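Is a "flower preservative" packet worth paying extra for?

Posted by lindico_lane in Home & Garden, 1,435 views

My grocery store stopped giving free packets with cut roses and now sells a branded one called Fillia. The box says it triples vase life. I have my doubts. Every packet I ever used seemed to do about as much as tap water. Has anyone tried it side by side, or is this sugar with a logo?
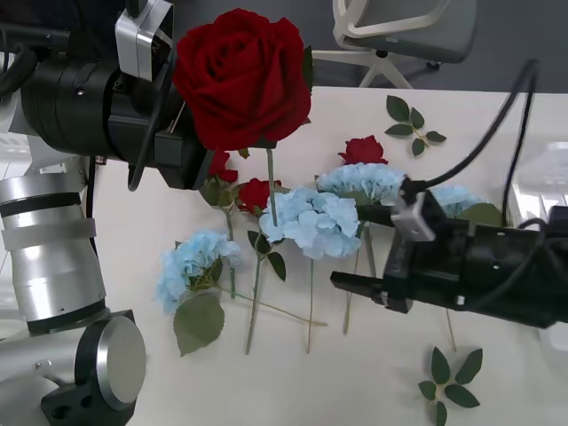 What do those packets have in them?

Mostly sugar, an acid to bring the pH down, and something to slow bacteria. The brands differ less than their boxes do.

Nives Pellegrini
415 helpful votes

"Triples" compared to what? A dirty vase in a sunny window? I'd want to see that before handing over money. A generic packet mixed at the right strength does help roses, in my experience by a few days. Most people dump one packet into whatever vase they own, so it ends up far too weak. Measure the water. Recut the stems at the bottom, strip any leaves that would sit under the waterline, and change the water every other day. I did that all May with no packet and was happy enough with the result.

Don't bother with pennies or aspirin. I've tried both and saw nothing. 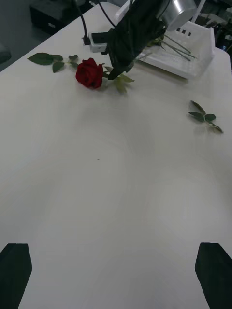

A single red rose on a white tabletop

berge_backyard

i use sprite and it works great, never had a problem

Drornel

Soda has sugar and acid in it, so fine, but there's nothing in there to hold bacteria back and my water went cloudy by the second morning. A tiny bit of bleach helps with that. Go easy, too much will burn the stems. As for Fillia, I bought one box and couldn't tell it from the free kind. Maybe I got weak roses. I wouldn't buy it again to find out.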